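Chapter 6
Keeping Food Through the Winter

If you grew up anywhere near a garden, you probably remember a shelf somewhere in the house that nobody was allowed to touch until the first snow. In the hill town of Prilley, families once put up 200 jars a season, and the work began in July, well before anyone felt like thinking about the cold!

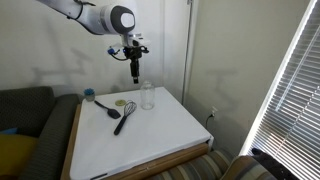
Salt, sugar, vinegar and heat are the old helpers, and we will meet each of them in turn (vinegar first, as it is the most forgiving). Before you read on, take a slow look through your own kitchen and write down every food there that would still be good to eat in 25 days.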